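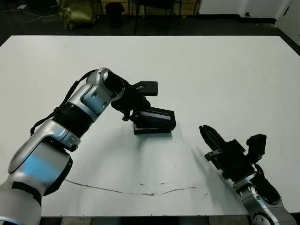 Cloud saves not syncing between tablet and living room TV

Posted by Adesuwa Olaniyan
December 18, 2019

I play Prumlow through the Terko streaming app. Most evenings I start on my tablet and then move to the TV when the kids are in bed. Since the last app update the TV loads a save that is a day old. The tablet still has the right one. Both are on the same account and the same home wifi, and my speed test shows 85 down.

I have signed out and back in on both. I also deleted the app on the TV and put it back. Same thing. I am 24 hours into this game and don't want to pick the wrong file and lose it. Is there a way to force the tablet save to upload?

Sverre Lindholm

Don't choose anything on the TV yet if it asks which save to keep. On the tablet, load the game, make a new manual save in an empty slot, then go back to the title screen and quit from the menu. Don't just swipe the app away. The upload only starts when the game closes properly, and swiping kills it.

Wait until the small arrow next to your profile name stops moving. Mine took six minutes last time. Then start the TV app and check the date on the save before you load it.

If the TV still shows the old one, go to Settings, Storage, Local Copies on the TV and clear only Prumlow. That removes the copy on the TV and leaves the online one alone. I had to do this in October with a different game and got everything back.

Also check that both apps are set to the same region. My TV app went back to the default after an update and was looking at a different server.

Gangadharan Poojary

Had this too. Just use the console, streaming saves have always been bad. I gave up on it.

Chinyere Haruna

Sverre's steps worked for me, except that on my TV the menu is called Saved Data and it's under Account. Autosaves did not upload for me at all, only manual ones. If you have more than 1,000 screenshots stored, delete some first. Mine were using up the same space as the saves and the upload kept stopping without any message.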